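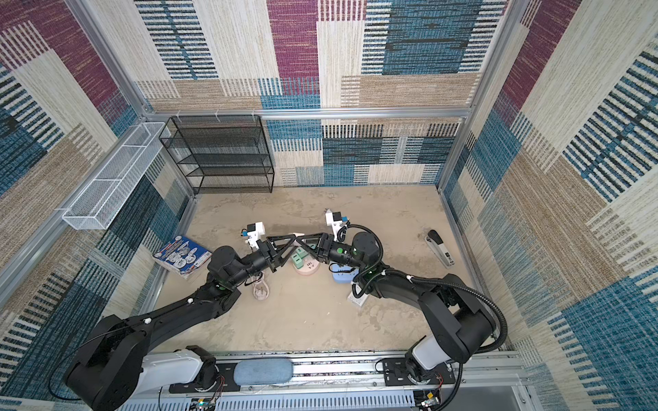 March 4, 2020

Open day for the Mosquera group, bimanual booth. Segundo Ñahui ran the leader side, I had the console and the log. Notes while they are fresh.

Setup. Both arms re-homed before the doors opened. Right shoulder came back with an offset on first home, cleared on the second. Same thing it did in September, so it goes back on the list. Filar control build unchanged from last week. Gripper force limit lowered for the day, speed cap left at 73 percent. Segundo wanted 100. No.

Objects. Stationery and household set, with both power strips, the green and the light blue. Stapler on the right side, book or box on the left against the wall. Empty shelf and wall basket used as place targets.

Program as run:
Session 1, teleop only. Pick from floor, hand over left to right at center, put down.
Session 2, same handover, visitors on the leader arms two at a time.
Session 3, replay of recorded episodes, then the Videro policy on the power strips.

Results. Handover was fine in teleop. Under visitor control the usual fault is closing the receiving gripper before the fingers are square to the part. It pushes the strip out of the giving gripper and the operator then chases it along the floor. Segundo started telling people to stop both arms short, look, then close. Drops went down after that. I did not log it well enough to give a rate.

Replay is only as good as the object placement. Strip set down by hand a finger width off and the episode missed it. We need marks on the floor or a template if replay is going to be shown again.

Policy: 3 clean handovers in session 3, then it stalled with both grippers near center, oscillating slightly, no grasp. Killed it and restarted from home. Stalled again in the same place. Patterned wall fabric was changed after the training set was recorded, which may or may not matter. Training set is nearly 2,000 episodes and I have not checked how many have the old fabric. Check.

Questions from visitors, for the Stuvus handout: what happens on loss of comms (arms hold position, brakes on), whether the grippers sense force (motor current only), how long one episode takes to record. One person asked for the reach envelope of each arm from its base on the rail. We have the drawing, it was not in the room.

To do:
- right shoulder homing offset, check cable routing at the joint first
- floor template for object start positions
- sort episodes by wall fabric
- print reach drawing
- force limit back to normal before the next recording run. Still at the demo value as of tonight.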